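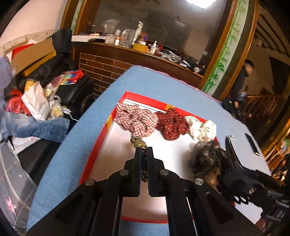
Section 4. Tidying tasks: small soft items

4.1 Scope

This section applies to the Mavus two-arm unit when it is used to sort hair ties, scrunchies and similar small fabric items. Soft items change shape when gripped, and the unit does not yet handle them as dependably as boxes or bottles. In trials at the Sudton site, 3,368 of 4,000 picks were completed without help. The unit must therefore be supervised at all times during this task.

4.2 Setting up

1. Place a shallow open box on the table, within reach of both arms.
2. Spread the items out inside the box. Thick scrunchies may touch one another, but thin ties should lie clear of them.
3. Check that cables do not cross the working area.
4. Select Soft Items on the control panel and set the grip level to 2.
5. Press Start and keep one hand near the stop button.

Note: A narrow tie should be held between the tips of the jaws. Ties with beads are to be picked up by the fabric part wherever possible.

Caution: Keep fingers away from the jaws and the pivot points while the unit is switched on.

4.3 If an item is dropped or missed

1. Press Pause and wait until both arms are still.
2. Return the item to the box by hand.
3. Press Resume. After a second miss, remove the item and sort it by hand.

Error 58 means that the arms have come too close to each other. Switch off the unit and follow the restart steps in Section 6.

Section prepared by Fongchan Siriwan. Checked by Selvaraj Gamage.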